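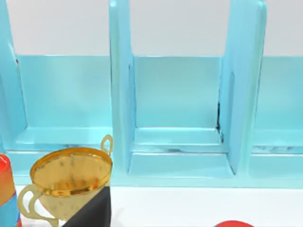
A light blue organizer with upright dividers. Salem's yard sale forms are going back on paper in April.

Home News Town Hall Schools Weather Classifieds

Salem brings back the paper yard sale permit

11th February
2 min read

Salem residents who want to sell a waffle iron from their own driveway will once again be able to ask permission on paper, after the town council voted to stop making them do it online.

The change takes effect in April, when yard sale season opens and the folding tables come out along Sivska Street. It ends a stretch in which the only way to get a permit was through a website built by Wamex, the company that also handles the town's dog licenses and, as many residents learned last summer, sometimes mixes the two up.

Several households on Tretitz Road applied to sell furniture and were asked for the furniture's rabies certificate. One got as far as uploading a picture of a dresser. The dresser was approved, and a tag came in the mail.

The old paper form ran to a single page and asked for an address, a date and a signature. The online version had 15 screens. One wanted to know the "expected peak attendance" of the sale, and another would not let anyone continue until they had picked a type of stage. "No stage" was not on the list. Most people chose "small stage," which is how the town came to have a summer of outdoor concerts on file that never happened.

The fire department, which gets an automatic notice whenever a stage is going up, told the council it had stopped driving out to look.

Under the new rules, forms will be kept at the front counter of town hall and at the library. The fee stays at $6. Each household may still hold two sales a year, and signs still have to be down by sunset, a rule that has been on the books for decades and has yet to trouble a single telephone pole on Sivska Street.

Wamex said in a written statement that its product had "performed within expectations" and that it looked forward to continuing its work with the town on dog licenses. The statement did not say whose expectations.

The website will stay up for anyone who prefers it. The council asked that the stage question be taken out, and Wamex said this could be done in a future version. In the meantime, town staff suggest choosing "small stage."

Not everyone is pleased. A few council members pointed out that the paper form was dropped in the first place because the clerk's office couldn't read people's handwriting, and handwriting in Salem is not known to have improved. One permit from the paper years, still taped up behind the counter, allows a sale of "good clean chickens." It was later found to be kitchens. The sale went ahead anyway and was well attended.

The council also talked for 15 minutes about whether the new form should be white or yellow. Yellow is easier to find in a pile, but white is what the town already has. The matter was put off until the next meeting, along with the question of what to do about the dresser, whose license is up for renewal.

Comments

sivska_porch: I picked "large stage" because I thought it meant my deck. Got a very polite letter about portable toilets.

nomorefoldingtables: Six dollars to get rid of my own junk. The permit should come with a truck.

quarterbin: Can we please talk about the signs? There is one on my corner for a sale two summers ago. I still slow down for it.

tretitz rd mom: The dresser is ours and it is a very good boy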